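**Slider + fluid head, balance shifts when I tilt down?**

posted 2022-11-16

Got a Bredonora slider, the 100 cm one, with a small fluid head on top. Level shots are fine. Soon as I tilt down past maybe 45 degrees the whole carriage wants to creep toward one end, and the far end dips at the end of the move. Tripod is under the middle. Camera plus lens is a bit heavy, i run an 84mm cine lens on it most days. Do I need a second tripod or a counterweight or what? Need this sorted before a job in December.

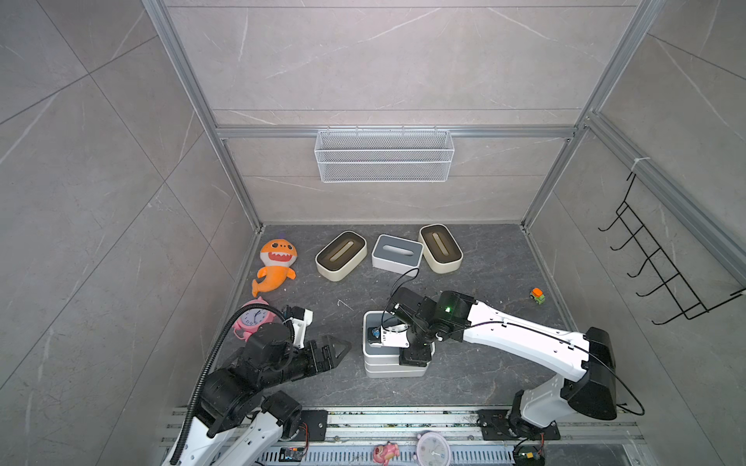
*Two robot arms, table*

---

**Answer 1**

Two tripods. One each end. Done.

---

**Answer 2** (accepted)

Second tripod works but its a pain if you move setups a lot. Try these first:

- Slide the plate back on the head. Long lens = nose heavy, and tilting makes it worse. Should stay put with the tilt lock off.
- Check the carriage drag. On my Nedatero its a tiny hex screw underneath, easy to miss. Quarter turn, no more, or you get stutter.
- Level the *slider*, not just the head. The creep is mostly gravity, a hair off level is enough.
- The dip at the end is flex in the center mount. A cheap support arm from one tripod leg to the rail end fixes almost all of it. Mine is a Fesoleck, holds fine.

If it still dips hang a sandbag off the center column -- 10 lb is plenty. Won't stop flex but it keeps the legs from lifting.
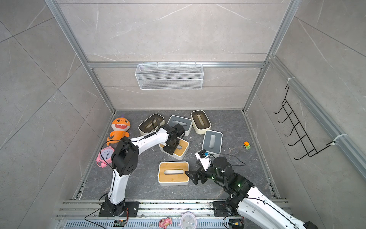 *High angle, two arms working*

Oh and do the slow moves first while your hands are fresh. Fast ones hide the bumps anyway.

---

**Answer 3**

Had the same thing, sold it and bought a motorized one for 300. Motor holds postion when tilted so no creep. Still flexes tho. Also what head is it?? you didnt say -- some of the small ones dont have real counterbalance, just drag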